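Unit 4: Pattern Repeat and Quantity Estimation for Wallcoverings

Reading before the seminar: sections on drop patterns and batch control in the course pack. Bring a calculator and a scale rule.

4.1 Terms

The repeat is the vertical distance between one point on the design and the next identical point. It is printed on the roll label together with the match type. Three match types are used in this course.

Free match: no alignment between adjacent lengths. Plain textures and most vertical stripes.
Straight match: the same point of the design falls at the same height on every length.
Half drop: each second length is moved down by half the repeat. The design returns to its starting height on every third length.

The terms 'length' and 'drop' are used interchangeably on site. In written work use 'length' for the cut piece, to avoid confusion with the half drop.

4.2 Cut length

Measure the wall height from skirting to ceiling line in at least two places and take the larger value. Add the trimming allowance, then divide by the repeat and round up to a whole number of repeats. The result, multiplied by the repeat, is the cut length for a straight match.

Worked case, Drirnport stairwell: the tallest wall measures 781 cm and the trimming allowance is 10 cm in total. The repeat is 53 cm. 791 divided by 53 gives 14.92, rounded up to 15 repeats. Cut length is 795 cm, so waste per length is 4 cm after trimming. A standard 10 m roll yields one length only. The offcut of 205 cm may be used over doors - check the starting point of the design first.

4.3 Scale and viewing distance

A large motif reads differently on near and far surfaces. Where one design covers several planes, the far wall will seem to carry a smaller and tighter print, although the repeat is unchanged.

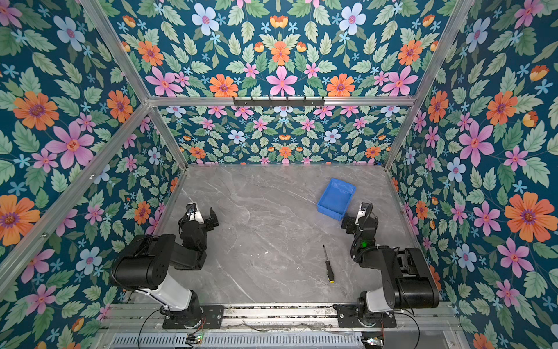 Fig. 4.1 Floral design on a teal ground, used on the back, sides and overhead.

Corners are the usual source of error. Do not turn a full width through an internal corner. Cut the length so that a narrow strip passes on to the next wall, plumb a new line, and overlap the remainder. Some loss of match at the corner is accepted; on dense designs it is seldom noticed beyond 200 cm.

4.4 Exercise

Recalculate the Drirnport case for the Clevel design, which has the same repeat but a half drop. State the number of rolls and the total waste. Show all rounding.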